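Bokwood Publishing Services - Support Desk
Ticket category: Syndication and content labelling
Status: Resolved, monitoring
Priority: Raised from Normal to High

Summary
Articles filed to the Satire section are reaching subscribers of the Yimyam app without the satire label. They appear in the Politics stream beside genuine council and parliamentary coverage.

Reported by
Editorial desk, Eronden edition. The desk received 85 reader enquiries concerning one article, in which the fictitious leader of a minor party was said to have signed a retired goalkeeper as shadow minister for defence. Several readers had written to their local member.

Initial assessment, 9:20 am
The label is present on the Bokwood website and in the print-ready file. It is absent from the outgoing feed. The fault was reproduced with two further articles from the same section.

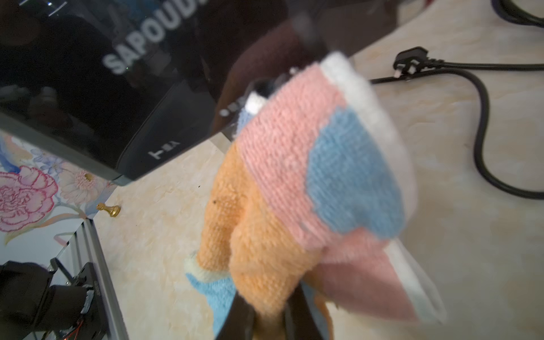
The Grirkel connector, which prepares the feed, was updated in July. Before the update it passed the section name and the label as separate fields. It now passes a single field and keeps the first value only. Satire articles carry "Politics" as their first value, as this is how the desk has always filed them.

Workaround, 10:05 am
Editors were asked to place "Satire" first in the section list until further notice. Articles already published must be opened and saved again for the change to take effect. Please do not delete and repost them, as this sends a second notification to subscribers.

Update, 11:40 am
The workaround holds for new articles. It does not hold for headlines longer than 600 characters, including the standfirst, where the connector drops the section list altogether. The desk advises that the election sketch regularly exceeds this length and that it would prefer not to shorten it.

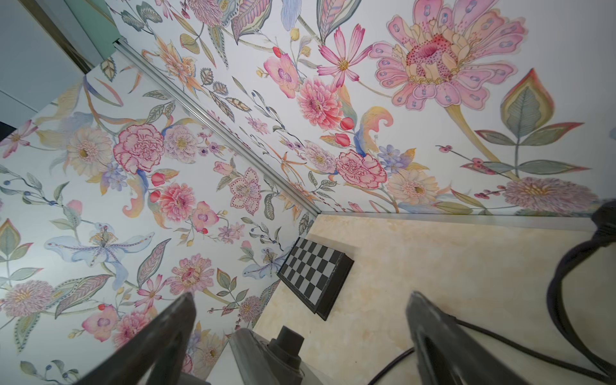

A corrected connector was supplied by Grirkel and installed on the test server at 1:15 pm. It restores the separate label field and leaves the standfirst intact. All 5 test articles arrived in Yimyam correctly labelled, including the election sketch at full length.

Release, 3:30 pm
The corrected connector was moved to the live server. Cached copies on readers' devices may take up to 5 hours to refresh.
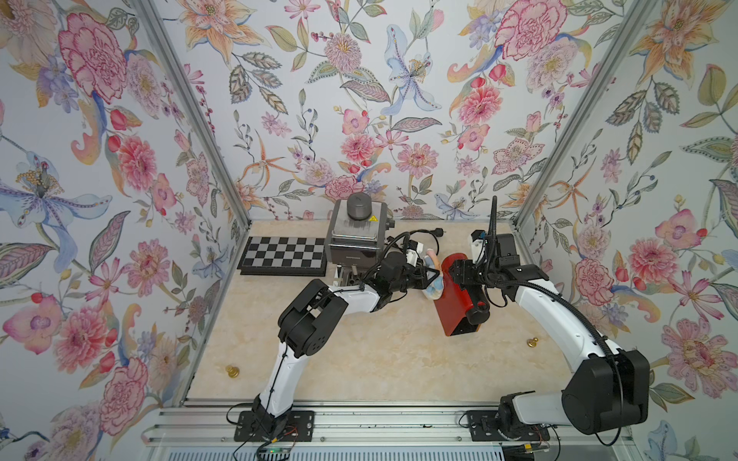
One display matter remains open. Yimyam prints the label in white lettering across the top of the lead picture, and the lettering is difficult to read on pale or busy artwork. A solid colour band behind the word has been requested under a separate ticket.

Action required from the desk
Resume the usual filing order. Forward any further reader enquiries to this ticket with the article address and the time of viewing.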